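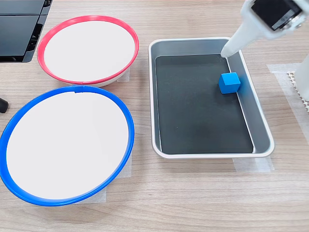
¿Se puede meter el esmalte Wurkine en el lavavajillas?
Se puede, programa corto y hasta 60 grados, bandeja de arriba si cabe. Lo que lo estropea es el estropajo metálico y el golpe en el canto, el agua caliente no le hace nada.

Wurkine, vajilla esmaltada de borde de color
Ref. serie Osero, platos llanos, hondos, cuencos y fuente

Disponible en tienda y por encargo. Envío a península. Canarias y Baleares, preguntar antes de pagar, que luego hay que devolver y es un lío.

Qué es
Chapa de acero con dos capas de esmalte vítreo, blanco por dentro, borde pintado a mano y tercera cocción. Peso medio, ni la lata de camping de toda la vida ni hierro fundido. Apilable. Los cantos van rematados, no cortan.

La serie Osero es la básica de Wurkine, la que más sale. Hay otra, la Pangaribuan, con moteado gris y sin borde de color, va en página aparte. Las medidas son las mismas en las dos, así que se pueden mezclar en el mismo montón sin que baile.

Piezas de la serie
Plato de postre, 18 cm
Plato llano, 24 cm
Plato hondo, 22 cm
Cuenco pequeño, 12 cm
Cuenco grande, 16 cm
Fuente ovalada, 34 cm
Taza con asa, 350 ml (de momento solo en azul)

Colores del borde
Rojo, azul, verde botella, negro. El amarillo está descatalogado, quedan sueltos en tienda pero no hacemos juego completo. El rojo cambia un pelín de una hornada a otra, es el pigmento. Si te importa que sean todos clavados pídelos en el mismo pedido y ponlo en observaciones. Si compras 4 ahora y 2 en diciembre pues igual se nota.

Usos
Mesa diaria, casa rural, terraza, furgoneta, comedor escolar. Va al horno, máximo 250 grados. Va al fuego de gas bajito para recalentar, pieza con comida dentro, nunca vacía. Inducción: lo reconoce la mayoría de placas pero los platos no tienen fondo difusor y se pueden alabear, no lo cubre la garantia. Al microondas NO. Es metal.

Congelador sí, pero deja que se temple antes de meterlo al horno. El salto de frío a calor de golpe es lo que saca las grietas finas.

Limpieza
Esponja normal, jabón, agua. Para lo pegado: remojo con bicarbonato, 30 minutos, y sale casi todo. Marcas grises de cubiertos: pasta de bicarbonato y un trapo, frotar sin apretar. Secar el canto con paño si el agua de tu zona es muy dura, queda cerco blanco y en el borde negro se ve un montón.
Nada de lejía a diario. Nada de limpiahornos. El lavavajillas industrial con detergente cáustico se come el brillo en una temporada, quien tenga bar que nos escriba y le decimos qué producto usar.

Desconchones
Pasa. Si cae al suelo de canto, salta esmalte. En la parte de fuera es estética, se sigue usando, secar bien para que no saque óxido. Si salta por dentro, donde va la comida, retíralo. Ponlo de maceta, de plato para las llaves, lo que quieras, pero comer no.
No vendemos esmalte de retoque. Los botes que hay por ahí no suelen ser aptos para alimentos, leed la etiqueta.

Packs
Pack dos, dos llanos y dos hondos
Pack mesa, 10 llanos, 10 hondos, 10 postre, sale mejor que suelto
Pack furgo, dos llanos, dos cuencos grandes, dos tazas, bolsa de algodón
Los packs van en un solo color salvo que digas otra cosa. Mezclar es gratis. Escribe los colores en observaciones tal cual, "mitad rojo mitad azul" por ejemplo, y así lo preparamos.

Embalaje
Cartón entre pieza y pieza, sin plástico de burbujas. Caja de doble canal. Los platos traen una pegatina en la base con la referencia, se quita con agua templada, y si deja cola una gota de aceite y fuera. No rascar con cuchillo.

Plazos
Lo que pone "en tienda" sale en 5 días. Por encargo, 30 días, viene del taller y no podemos correr más. Pedidos de más de 7 cajas van por agencia con palé y hace falta teléfono de contacto y alguien que reciba por la mañana.

Devoluciones
10 días desde que lo recibes, sin usar y en su caja. El porte de vuelta es tuyo salvo que venga mal. Si llega golpeado: foto de la caja cerrada si puedes, foto de la pieza, y a tienda@ el mismo día. Te mandamos otra, la golpeada no hace falta que la devuelvas.

Los puntitos negros en la cara de abajo y la marca de apoyo del horno NO son defecto. Todas las piezas llevan tres apoyos en la base de cuando se cuecen. Una gota de color un poco más gruesa en el borde tampoco, va a pincel. Sí es defecto: poro abierto por dentro, esmalte levantado, pieza que cojea en mesa plana.

Segunda selección
Hay un cajón con piezas de segunda, bordes irregulares o un punto donde no toca. Solo en tienda, no se manda. Las marcamos con una raya de rotulador por debajo. Se usan igual de bien, yo en casa tengo casi todo de segunda.

Para profesionales
Tarifa aparte desde 30 piezas. Se puede pedir borde en color propio pero hay mínimo y muestra previa, y la muestra se paga. Logo en la base también, en el fondo interior no lo hacemos porque con el cuchillo se acaba yendo. Factura con IVA desglosado, pedidla al hacer el pedido y no tres meses después por favor.

Lo que también preguntan
¿Lleva plomo o cadmio? El esmalte de contacto con alimentos va con certificado de migración, os lo mandamos en pdf si lo pedís.
¿Se puede cortar carne encima? Cuchillo de mesa sin problema. De sierra a lo bestia acabas dejando marca gris, mirar arriba en limpieza.
¿Se calienta el plato? Sí, más que la loza, y se enfria antes también. Para sopas mejor el hondo templado un momento en el horno.
¿Tapas? Para el cuenco grande, de madera, las hace Fleltolero y las tenemos a temporadas. Ahora no hay. Vuelven antes de verano si nos cumplen.
¿Hacéis platos infantiles? El de postre con borde rojo es el que se llevan para los peques. No se rompe al caer pero suena, avisados estáis.

Relacionados
Fuente Pangaribuan gris moteado
Jarra esmaltada Wurkine 1 litro
Paño de lino para secar, pack de 5
Escurreplatos de pared Fleltolero

Dudas de medidas, stock o colores: preguntar por Emese Vass en tienda, o por correo poniendo la referencia en el asunto. Por telefono mejor de 10 a 13, por la tarde estamos con los envíos y no siempre lo cogemos.

Precios con IVA incluido. Portes aparte, se calculan en la cesta al poner el código postal.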